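Capítulo 3
La luz en los grandes espacios de trabajo

Seguramente el lector ha entrado alguna vez en una nave y, sin saber muy bien por qué, ha levantado la vista antes de mirar lo que tenía delante. Es una costumbre estupenda, y en este capítulo vamos a cultivarla con calma. El techo claro, las vigas blancas, los tubos fluorescentes que se alejan hacia el fondo y hasta el ladrillo rojizo de la pared intervienen en la luz que llega a nuestras manos (¡y al suelo de hormigón, tan olvidado el pobre!). 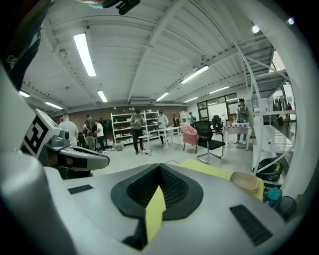 Tzanetos objeta que de poco sirve un techo blanco si el banco de trabajo queda en sombra, y que convendría empezar siempre por la tarea. Tiene su parte de razón, y por eso le dedicaremos el apartado 3.2, donde compararemos el taller de Endik, con 16 tubos, y el de Roltumen, con 34.

Antes de seguir, busque una hoja cuadriculada y dibuje la planta de un local que conozca bien. La usaremos en el primer ejercicio.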